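3. What the package buyers told me

I should say up front how I got into this. I used to sell two-night packages over the phone, and I always wondered what people thought they were buying when they said yes to "night stay included." So when Eilidh Gourlay and I got the chance to ask 600 package travelers about it, I more or less threw my whole winter at the question. Section 2 covered how we picked the tours. This part is about what people said, and I've kept it in the order we asked it.

The short version of the first question was: what do you remember being promised? Most people could name the sights. They could name the lake stop, the spice market and the boat (everybody remembered the boat!). When it came to the hotel they went vague on us. "Something central," they'd say, or "a nice one." The itinerary from Veker, our larger operator, gave the hotel four words per night, so I can't really blame them.

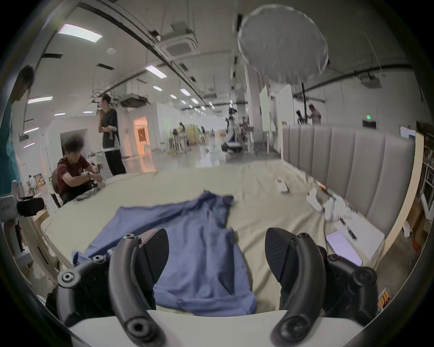
3.1 The room as a gap in the itinerary

Kenneth Gillies, who read an early draft, asked why I kept calling the room a gap. Fair question. A day on one of these tours is written down almost by the hour – depart, arrive, visit, lunch, visit again – and then comes the evening, and the writing just stops. The traveler gets a long stretch of time in a place the brochure has hardly mentioned. We went through the printed itineraries from both operators and found that the sleeping part of the trip got less space than the parking arrangements.

That matters because people fill gaps with whatever they already have in their heads. Travelers who had toured with Tosh before pictured a Tosh kind of hotel. First-timers pictured something from a movie, or their cousin's wedding. One woman told me she had imagined a balcony so clearly that she packed a special robe for it. There was no balcony. She wasn't angry, just a bit sad about the robe, and she gave the tour a high mark anyway.

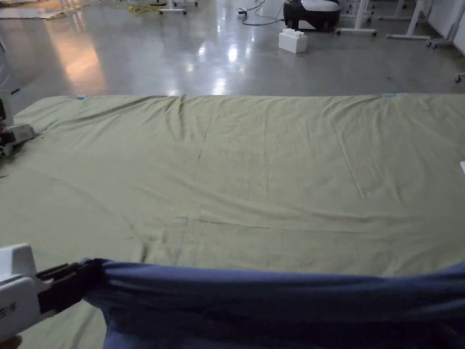

I bring her up again because she was far from alone in that. People would tell us at length about a letdown with the room and then score the whole tour as if it hadn't happened. Eilidh thinks the guide smooths things over by breakfast. I lean toward a duller explanation, that the score form came on the last bus ride, when everyone was full of lunch and thinking about home. We can't settle it with the answers we have, and I'd love for somebody to try it with the form handed out on the first morning.

3.2 Changes along the way

The Erkunton route gave us a useful accident. In November one of its overnight stops moved to a different town, and the notice went out late. Some groups heard by letter and some heard from the driver. I expected the letter groups to be happier. They weren't! They had more time to look up the new town and find things wrong with it. The driver groups mostly shrugged, asked if dinner was still on, and went back to the window.

I wouldn't want an operator to read this and stop sending letters. Several of the driver-group travelers had family waiting to call them at the first hotel, and that caused real worry for an evening.

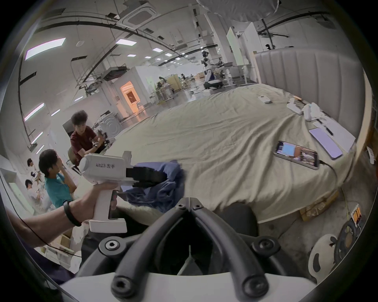

Figure 2. Bed with a beige sheet and a tall gray upholstered headboard.

We also asked what people would pay to have the hotel named at booking, in local money. The most common answer was nothing, and the next most common was 1,000, which I suspect is simply a round number that sounds polite. Hardly anyone picked a figure in between. If I did this again I'd offer a list of prices and let people choose, as Grililik does in its own booking surveys, though lists bring problems too (folks like the middle one).

3.3 Evenings "at leisure"

The phrase "evening at leisure" came up more than I'd planned for. To the operators it means the bus is parked. To the travelers it meant shopping, a walk, laundry, a long phone call, or lying down with their shoes off. Couples liked it. People traveling alone were split, and a few said they'd have gladly paid for a shared dinner.
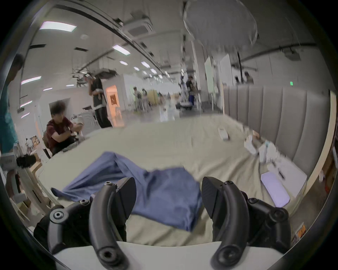
Figure 3. Blue garment lying on the bed.

Older travelers asked for something else again, a plain note saying how far the hotel is from the nearest shop and whether the walk is uphill. Neither operator printed that. I went back over my own old phone scripts to see if I'd ever mentioned it, and I hadn't. Section 4 takes up the guides' side of the same evenings, starting with the two who let us ride along.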